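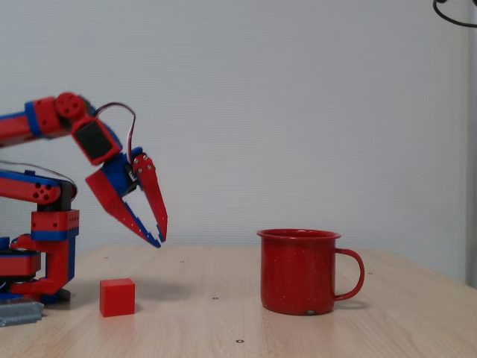 Small robot arm learns to fix its own bad aim

A tabletop robot arm at the Soltetura lab has learned to pick up a small cube and drop it in a mug after seeing the job done just 138 times, and the team behind it is thrilled. Their earlier method needed 300 demonstrations to do the same job, and it did it worse!

The new method is called Stolow. The idea is simple enough to explain over lunch. Most arms of this kind learn by copying. A person steers the arm through a task again and again, the computer records every move, and a program learns to repeat what it saw. The trouble starts when the arm drifts a little to one side. None of the recordings show what to do from there, so the arm keeps going and closes its fingers on air.

Stolow adds the missing part. Of the 138 demonstrations, 102 are ordinary runs from start to finish. The other 36 start with the arm in the wrong spot on purpose: too far over, too high, or turned at a bad angle to the cube. The person steering then brings it back on track and finishes the job. Those 36 short rescues made more difference than anything else the group tried, including a bigger program and a much longer training time.

The test setup is about as plain as robotics gets. A red and blue arm with a two-fingered gripper works over a wood-grain tabletop, with a little red cube to pick up and a speckled red enamel mug to put it in. Cube, mug and a good part of the arm are all red, and the group likes it that way (color alone won't tell the program which thing to grab).

The mug can be moved between tries, and so can the cube. In one set of tests the cube was nudged just as the gripper came down. The copy-only version almost always missed and went on to the mug with nothing in its fingers. With Stolow, the arm often stopped, lifted, lined up again and went back for a second go. Watching it do that for the first time was, in the words of the project's lab notes, "the best minute of the year so far."

There is plenty left to do. The arm still has trouble when the cube sits right up against the mug, where one finger has no room to get in. Shiny objects confuse it too. And all of the results come from one arm on one table, so a second group at Danladi will repeat the tests on its own arm in August, using the same recordings and no new ones.

Training took 8 hours on a single desktop computer, good news for schools and small labs with no big machines to lean on. The recordings and the code will be posted on Markari, the lab's public project page, once the Danladi tests are finished. A drawer-opening task is next on the list, and after that, stacking cups.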